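3.2 掛け収納における支持部材の扱い

前節では棚板上に平置きされた布製品を扱った。本節では、衣装戸棚の内部で布製品を掛けて保管する場合について、支持部材の種類と布の垂下状態との関係を述べる。対象とする戸棚は前面に両開き扉をもつものに限り、引き戸式および扉のないものは除外した。竿を受ける金具だけが残り、竿を欠く戸棚も対象に含める(図2)。
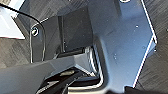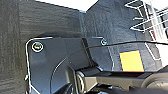
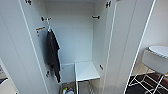
図2 同一の場所で撮影した3枚。3枚目は両扉を開いた白色の衣装戸棚で、内部左側のフックに濃灰色のタオルが掛かっている。左右の受け金具の間に竿はない。

支持部材は、(a) 左右の側壁間に渡した竿、(b) 側壁に固定したフック、(c) 扉裏に固定したフック、の3種に区分した。竿に掛けたハンガーを介して布を吊る場合は(a)に含め、フックにハンガーを掛けた場合は(b)または(c)とした。受け金具そのものに布を直接掛けた事例は、当初(b)に含めていたが、Chaudharyによる予備分類との照合の結果、独立の区分(d)として分離した。金具の突出方向が水平であり、布の滑落の様態がフックとは異なるためである。

記録は33世帯から収集し、出し入れの単位を1件として計2,827件を得た。1件の開始は扉に手が触れた時点、終了は布が手から離れた時点または布が戸棚の外に完全に出た時点とした。扉の開閉のみで布に触れなかった場合は件数に含めない。複数の布を同時に扱った場合は1件とし、布の枚数を別欄に記入した。分類はSandhu(Pushpa)とLodhiが独立に行い、不一致の事例はPrajapatiが再判定した。

布の垂下状態については、支持点から布の最下端までの鉛直距離(以下、垂下長)を基本量とする。二つ折りにして竿に掛けた布では前後の下端が一致しないことが多く、長い側の値を採用した。フックに一点で掛けた布では、支持点付近に襞が集中し、下端の形状が不規則になる。この場合も最も低い点までの距離を測った。垂下長が1,000 mmを超える布は、底板への接触の有無を併記した。接触は、布の下端が底板上で折れ曲がっている状態、または底板に載っている状態を指し、下端が底板の直上にあって離れているものは非接触とする。

竿を欠く戸棚では、(b)の使用が(a)の代替となっているかどうかを単純には判断できない。竿が使用者によって外されたのか、設置当初から取り付けられていないのかが、戸棚の外観からは区別できない。本研究では取り外しの経緯を聞き取りによって補い、確認できなかった事例には「経緯不明」の符号を付した。経緯不明の事例は使用頻度の比較には用いたが、使用者の選好に関する分析からは除いた。

可動範囲の制約として、扉の開き角も記録した。開き角は戸棚の前面を基準とし、左右の扉について個別に測定した。片側の扉のみを開いて布を取り出した場合、反対側の扉の開き角は0度とする。(b)のフックは側壁に近い位置にあるため、同じ側の扉が十分に開いていないと手の進入経路が狭くなる。Niruvis型の評価表ではこの影響が「到達性」の項目に一括されているが、本研究では扉に起因する制約と内壁に起因する制約を分けて記入した。

分類にあたって問題となったのは、布が支持部材と底板の双方に支えられている事例である。該当する70件について、荷重の主たる分担を画像のみから判定することは困難であった。そこで、布の上部に緩みが認められるものを底板支持、認められないものを掛け支持とした。この基準は厚手のタオル地に対しては安定していたが、薄手の布では襞と緩みの区別が難しく、判定者間の不一致が残った。薄手の布に関する扱いは4.3節で改めて検討する。

底板が左右で段差をもつ戸棚では、垂下した布に近い側の板面を基準面とした。板の固定状態は測定対象としていない。ただし、測定中に板が動いた場合は当該の値を破棄し、板の位置を戻したうえで再測定した。再測定の値には記録表の備考欄に印を付し、集計時には通常の値と同等に扱った。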